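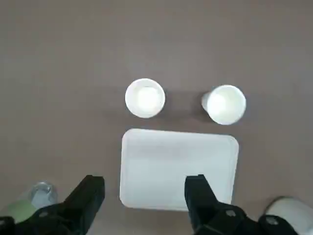
Who can become a member of a descent society chapter through the Bornero register?
Any person who can show a line of descent from one of the settlers listed in the Osen roll of 1642. The line can go through the mother or through the father, and adopted children follow the rule of their own chapter.

Section 2. Entering a new applicant

Before you start, have the application form and the copies of all certificates on your desk. The register closes the session after 20 minutes without typing, and what is not saved is lost.

1. Open Prekix and choose Members, then New applicant.
2. Type the family name as it is written on the birth certificate. Older spellings go in the field Other names.
3. In the field Ancestor, type the first three letters and wait for the list. Choose the name from the list - do not write it by hand.
4. Enter one generation per line, starting with the applicant. The register accepts up to 25 lines.
5. For each line, attach at least one document that connects the child with the parent.
6. Press Save draft, then Send to registrar.

Note: If the Sanna branch is concerned, two ancestors appear with the same name. Check the year of marriage before you choose.

Note: Junior members who reach the adult age are not moved automatically. Their record must be opened and the button Transfer pressed by the chapter secretary.

Caution: Do not send the same applicant twice. A second record gets a new number, and the two can be joined only by the general registrar, Serena Caruso. She works on these requests on Tuesday.

Caution: Never attach original certificates by mail. The office keeps paper for the July meeting only and after this it is destroyed.

If the status stays on Waiting, see Section 3, Missing proofs.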